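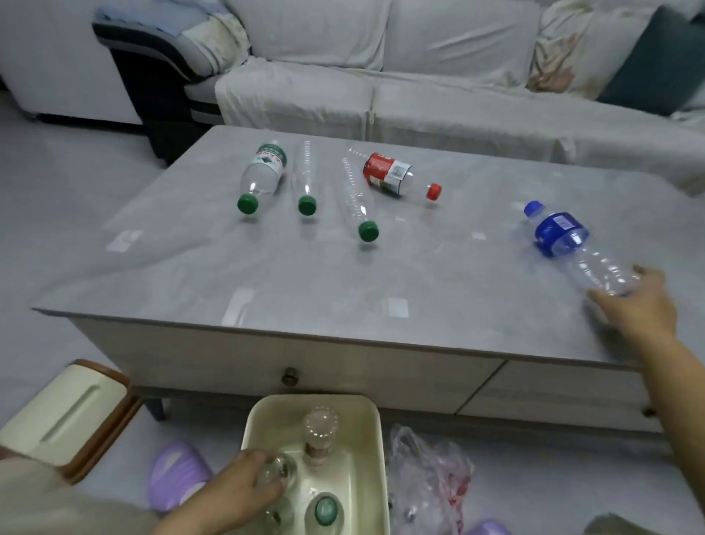

We're very happy to announce that Hindine, the bottle-sorting robot we've been building at home and in the shared shop at Fillard, is ready for other people to build. The plans, the parts list and all the code go up in December, free to anyone who wants them. I say "we" out of habit, by the way. It's mostly me, with a lot of borrowed clamps and good advice from the people at the next bench! Nearly all the practice for Hindine is done at my coffee table, with a bin on the floor in front of it, and that's about as fancy as it gets. Bottles lying on their sides are the hard part. A plain clear one with ridges and no label is tough enough to pick out, and then you get a glossy tabletop throwing back little white squares of light right next to it, and the software has to decide which shiny thing is worth grabbing. I do the job by hand first, one bottle in each hand if I feel like it, and that's what the robot learns from.

So what is it, exactly? Hindine is a two-armed tabletop machine that picks up empty drink bottles and stands them upright in a bin. It weighs 17 pounds without the base. The arms are printed, the shoulders are cut from scrap board at the shop, and the fingers have soft pads that I must have redone more times than I'd like to admit (the first set squeaked so badly that I got asked to move to the back room). The whole thing comes to $475 in parts if you already have a laptop that can run it.

The controller board is called Cadwaladr. It's our own design and it's the bit I'm proudest of, even though it looks like a sandwich with wires coming out. It runs both arms from one power supply and it shuts everything down if either arm pushes too hard. I put that in after the left arm shoved a full mug off my desk — I still miss that mug. The first version of the board got too warm under load, so the one we're releasing has a bigger heat sink and a small fan. You can hear the fan. Sorry about that.

The software side goes by Tultex. You show it the job, it watches where your hands go, and then it tries to do the same with its own. My best run so far is 42 bottles out of 45 placed upright in the bin with no help from me. Two of the misses were thin bottles that got squeezed and popped loose, and the third rolled under the sofa and I had to go get it with a broom handle.

It's slow, I should say. If you're in a hurry, pick up your own bottles. It also can't deal with cans yet, or with anything that has liquid left in it, and I wouldn't leave it running while you're out of the house. Full recordings of the practice runs will be in the download too, including the bad ones, so people can train their own version or just laugh at mine.

If you want to see it before December, come by the Fillard shop any evening after six, when it's usually set up on the long table near the drill press. Bring some empties if you've got them. Odd shapes are especially welcome, and so is anyone who knows how to make a cheap fan quieter.

Press questions, build questions and offers of spare motors can all go to the Hindine desk at Fillard. I answer everything myself, so give me a day or two.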